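2020-10-14

Bon, je sors du tribunal de Gresport, j'ai les pieds gelés et plein de notes illisibles, donc thread sur l'affaire de la procession de Foulkes. Ça va être un peu en vrac 1/

Pour ceux qui débarquent : en février la mairie a interdit la procession aux flambeaux entre la chapelle de Foulkes et la place Jaslow. Motif officiel, « risque de trouble à l'ordre public ». Le risque en question, c'est surtout l'autre groupe, celui qui avait promis de venir chanter ses propres cantiques devant la chapelle à la même heure 2/

Les deux camps ont été convoqués. Certains sont venus, d'autres non, et ceux qui ne sont pas venus deux fois de suite ont pris 700 euros d'amende chacun. Ça râle pas mal sur les marches, vous imaginez 3/ 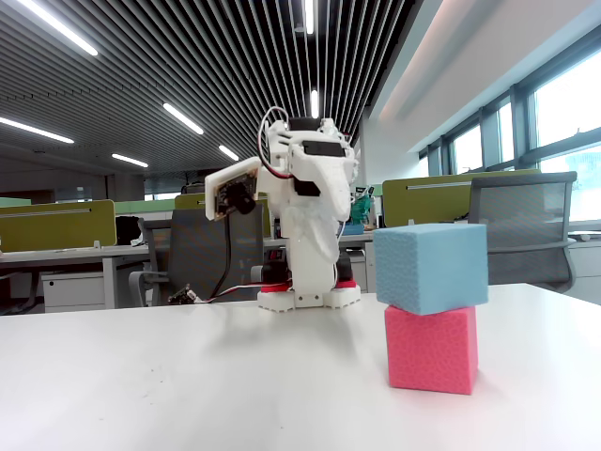

L'audience a commencé par les signatures, et là on y a passé la matinée ! Le règlement communal dit qu'avec 3 000 signatures valables, le conseil est obligé de rouvrir le dossier. Zoltán Pap, qui plaide pour les organisateurs, est resté deux bonnes heures plié en avant au-dessus de ses classeurs, exactement la posture du petit robot blanc, le buste rabattu vers la table, et je crois que son dos s'en souviendra. Il en avait déposé bien plus que nécessaire au départ, sauf qu'on a barré les doublons, les mineurs et les gens qui habitent de l'autre côté du pont 4/

Résultat du comptage : 2 992. Il en manque huit. HUIT. J'ai entendu quelqu'un derrière moi dire un mot que je ne recopierai pas ici 5/

Côté mairie c'est Griet Vermeulen qui parlait. Je ne suis pas fan mais elle connaît son dossier sur le bout des doigts. Elle dit que la ville n'a rien contre la procession, qu'elle veut juste deux horaires et deux trajets séparés, et que personne n'a voulu signer l'accord proposé au printemps 6/

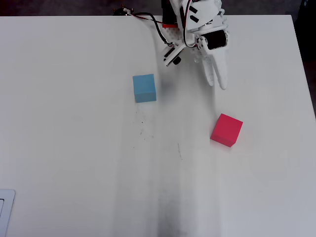
Un cube bleu, un cube rouge, la pince au-dessus.

Réponse de Pap : l'accord faisait passer le cortège par la rue Drernetti, qui monte, qui est pavée, et où les anciens ne tiendront jamais avec un flambeau à la main. Je confirme pour la pente, j'y ai habité trois ans et j'ai abandonné le vélo au bout d'une semaine 7/

La magistrate a demandé si quelqu'un avait proposé un autre itinéraire par écrit. Long silence. Puis les deux camps se sont mis à parler en même temps (elle a dû taper sur la table, je vous jure) 8/

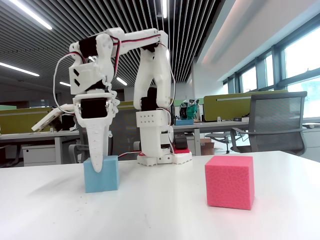
Le bout du doigt blanc contre le cube bleu.

Petit point juridique, corrigez-moi si je dis une bêtise, je ne suis pas avocate : même sans les 3 000, la juge peut demander à la mairie de mieux motiver son arrêté. Le texte de l'interdiction tient sur une demi-page alors que le rapport de police joint en fait 108. Et dans ces 108 pages il y a surtout des plans de stationnement, j'ai eu le droit de les feuilleter au greffe 9/

On me demande en réponse si c'était tendu dehors. Franchement non. Il y avait les deux groupes, chacun sur son trottoir, deux agents au milieu, et une dame qui distribuait des gaufres aux uns et aux autres. J'en ai pris une 10/ 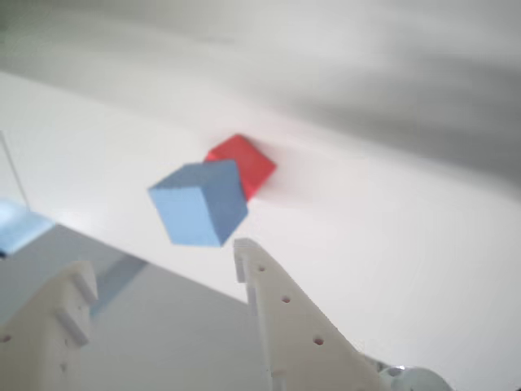

Cube bleu devant, cube rouge derrière, un peu flou.

Ce qui m'énerve un peu dans cette histoire, c'est que les habitants de la place Jaslow n'ont été entendus par aucun des deux côtés. C'est sous leurs fenêtres que tout finit, quand même ! Le monsieur de la mercerie a écrit trois fois à la mairie et il attend toujours 11/

La décision est mise en délibéré, sans date annoncée. Pap a demandé un délai pour récupérer huit signatures parmi celles qui ont été barrées (des adresses mal écrites, apparemment), Vermeulen s'y oppose, la juge a noté et n'a rien dit 12/

Si vous avez signé et que vous avez un doute sur votre adresse, le registre se consulte au greffe, le matin seulement, avec une pièce d'identité. Je repasse là-bas dès que ça bouge et je complète ici 13/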